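Fake tulips in the stairwell, yes or no

n_salinas
ok so Drestow building rules now say no real plants on shared shelves. water damage on 3 floors they say. so its fake or nothing. anyone doing fake?

shalini.u
Fake. Got mine at Sandhu, never looked back. Real tulips last me five days tops

oltmanns_e
no. they look like plastic because they are plastic. put up a print or something

n_salinas
didnt ask about prints lol

shalini.u
One stem is plenty btw. Big bunches look like a dentist office. Pale pink, closed bloom, hung up in a white wire basket: 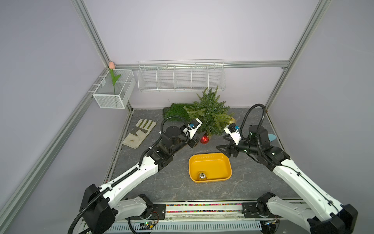 Last edited by shalini.u on Jul 6, 2021

hubert_a
thats not bad. stem stands up straight, mine flop over. whats it stuck in?

shalini.u
Try dry foam, a small block. Or bend the wire at the bottom

oltmanns_e
still dusty by August, mark my words

hubert_a
so rinse it?? takes a minute

S_Shukla
Disagree with the one stem thing, looks lonely to me. I do 3 in different hights. Erkcombe has white ones too but they fade in a sunny window, skip those

n_salinas
ours gets no sun at all so might be fine. going to Sandhu tmrw, will try one and then see

oltmanns_e
keep the receipt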